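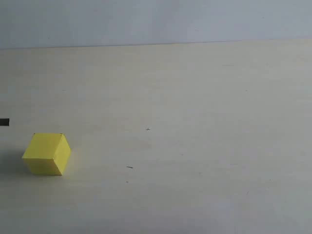 SARKOSETTI, 23/03/2018

The first thing I learned about folding a paper cube is that I had been lying to people for years about being good with my hands. I can hang a shelf. I once rewired a lamp and the lamp went on being a lamp. On the strength of this I paid for a spring course in paper folding at a studio called Clillo, two flights up from a shop that sells aquarium gravel, and was given a sheet of yellow paper and an hour.

An hour, I thought, was generous. A cube has six sides and they are all the same side.

People who fold seriously don't start beginners on a crane. Cranes forgive. A crane with a fat neck is a crane with character, and a crane with one wing higher than the other is banking. Everybody in the room knows what a cube is supposed to look like, including the children, and there is no story you can tell about a bad corner. It's a bad corner. The studio puts cubes in the first session the way certain piano teachers put scales there, and I suspect with the same private satisfaction.

The method Clillo teaches comes in two families. One is the modular cube, in which you fold a number of identical units and persuade them into each other by means of tabs and pockets. The other is made from a single sheet, and starts out as something flat and unpromising that you are supposed to open, in one version by blowing into it. I blew into mine for some time. It made a noise like a disappointed kazoo and stayed flat.

I switched families.

The modular kind is slower but kinder to the lungs. You fold a square into thirds or into quarters depending on which unit you have been shown, tuck the corners under, and get a small parallelogram that looks like nothing you would want. Then you make it again. By the fourth unit your hands have picked up a rhythm and your mind has gone to the grocery store. This is when you fold one in mirror image. A mirror-image unit is indistinguishable from the others until the moment you try to put it in, at which point it behaves like a houseguest who has been told the wrong weekend.

Paper matters more than I was prepared to believe. The studio buys its sheets from a mill called Tanasarn, which puts out a swatch book of 122 colors, and regulars talk about them in the way other people talk about wine, with the difference that they're sober. There is a strong feeling that reds crack and that the darker blues show every thumb. Yellow is given to beginners. I assumed it was a cheerful gesture. I now think it's closer to a medical one, yellow being the color that shows you where things went wrong.

Set a yellow paper cube on a pale table with the light coming from one side and you get something close to an X-ray. The top goes lemon. The side toward you turns a shade warmer, the narrow side leans a little green, and every crease you made and thought better of stands up to be counted. The sides bow. The corners, which you ran your fingernail along with real conviction, come out rounded. A gray shadow spreads to the left and does the whole enterprise a favor, being soft all over and making no claims about straightness.

I found I liked it better than the ones in the studio's display case. Those are very fine. They have edges you could open mail with. But there's a point in the perfecting of a paper cube where it stops looking like paper, and then you might as well have gone out and bought a block.

The case holds the studio's permanent collection, if a case by the coat hooks can be said to hold one, and it runs from a cube the size of a pea to a cube you could keep a cat in. The labels give the paper, the weight and the number of units. The largest took 1251 sheets, and the label says so twice, once in English and once, for some reason, in Roman numerals. I stood looking at it through most of a tea break. I was trying to work out at what point in such a project a person would first want to stop, and what they would say to themselves in order to go on, and I decided it was probably the same thing I say to myself in the middle of painting a ceiling, which can't be printed.

There is also a tool question. Purists use fingers. The rest of us use a folding bone, a smooth flat stick about which there is a quantity of opinion that seems out of proportion to its size. The one everyone at Clillo owns is made by Brinus and costs more than my shoes did. I tried the back of a spoon, which works perfectly well and which got me a look. By the second session I owned the Brinus. It's a lovely object. My folds are the same as they were with the spoon.

What I hadn't expected was how much of the evening would be taken up with putting the thing down. You'd think the job was finished when the last tab went in. But a paper cube that has just been closed is under a certain amount of tension, with all its units pulling in slightly different directions like a family choosing a restaurant, and it has to be set on a flat surface and left alone. The word they use is "settle." You let it settle. You don't squeeze it square, however much it seems to be asking for it, because pressing on one side just sends the problem around to another. I squeezed mine. The problem went around to the other side. I squeezed that one, and at the end of several minutes I had distributed the problem evenly, which I am told is a technique, though not one they teach.

Then there is the matter of which way to turn it. Every folder I met had a view. Straight on, a cube is a square, and you've spent an hour on something a child can draw. Turn it so that two sides and the top show and it becomes a cube again, and you also get to choose which two sides. I don't think there is a paper cube anywhere in that studio that hasn't been turned with its worst side to the wall. Mine has three worst sides, so there was some negotiation.

At home it got a table to itself, which was not the plan. The plan was a bookshelf, among other things, where it would look like something I had picked up in an interesting city. But on a shelf it disappeared. It looked like packaging. On a bare cream tabletop, with open table to its right, it looked like a decision. I've walked past galleries that operate on exactly this principle and charge admission.

A few notes for anyone thinking of taking it up. Buy more paper than the instructions call for. Don't fold on a tablecloth. Wash your hands first and don't eat anything orange. If you're working from a book, and the diagram shows an arrow that curls around and comes out the other side of the page, put the book down and find a person who can show you, as I have followed that arrow several times and it has never once taken me to the same place. Crease each fold harder than seems polite. And if you get to the last unit and it won't go in, it is very likely the second or third one that's wrong, and you will have to take the whole thing apart to reach it, and the paper will remember everything you did to it in the meantime.

That last part is where I lost my temper, mildly, on the second night. Paper does keep a record. Fold a sheet, flatten it, fold it somewhere else, and the first line stays there for good, a faint seam running across an otherwise clean side. I had been treating this as damage. The woman at the next seat, whose own cube had the look of something made by a machine, leaned over and studied mine for a while and said she could tell the exact order in which I had done everything. I said thank you. I've thought about it since and I don't believe it was a compliment.

The course has 9 sessions, and cubes, I was relieved to hear, occupy only the first 2. After that come boxes with lids, which are cubes with more ways to fail, and in April the class goes on to stars. There is a waiting list for stars. I have put my name down, bought a packet of the blue that shows thumbprints, and begun telling people that I'm fairly good with my hands.

The yellow cube has settled as much as it's going to. One of the sides still bulges. I have turned it a little farther from the window.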